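Home | Features | Workshops | Gadgets | Letters | Subscribe

Teaching a Robot to Fiddle

I spent the morning of June 27, 2023 learning to undo things I already knew how to undo. I've built computers since high school, so when Štěpánka Malý at Sturnis offered me a turn at teaching one of her robots, I figured I'd be a natural (I was not!).

The idea is simple enough. You hold a pair of handles, the robot copies your hands, and everything gets saved: the motion, the grip, the view from the small camera at the wrist. Do a job once and you have one example. The team wants 1,888 of them before they train the next version of their model, which they call Fumivus, and when I walked in they had 700.

"You'll hate the first hour," said Radomír Trnka, who was sitting next to me with a coffee and a stop button. He was right. My hands kept racing ahead of the arm, and then I'd freeze up and hover, and hovering is a terrible habit to pass along. The robot learns your dithering as faithfully as it learns your good moves. Radomír throws out the worst takes, but he keeps plenty of clumsy ones, especially where somebody slips and then fixes it. A model that has only seen perfect runs gets lost the minute it drifts off course.

I asked why they'd picked old servers, of all things. Štěpánka told me she wanted work that was fussy and never quite the same twice, and used machines give you that for free. Cables sit wherever the last person shoved them. One processor comes with a clean lid and the next has gray-brown paste streaked all over it, and to a camera those can look like two different parts.

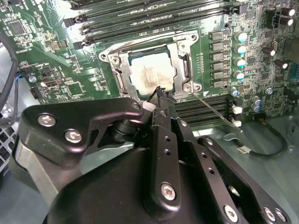 So the boards get swapped, the lamps get moved, and people take turns at the handles, because everybody has their own way of coming at a screw. Mine is apparently "sideways and hopeful." I did 60 takes before lunch, and by the end I'd stopped watching my own hands and was just looking at the screen, nudging the tool along and hardly breathing.

Radomír kept all but 2 of them, then wiped down the handles and gave the chair to Vilém Slanina, who'd been waiting with his sleeves already rolled up.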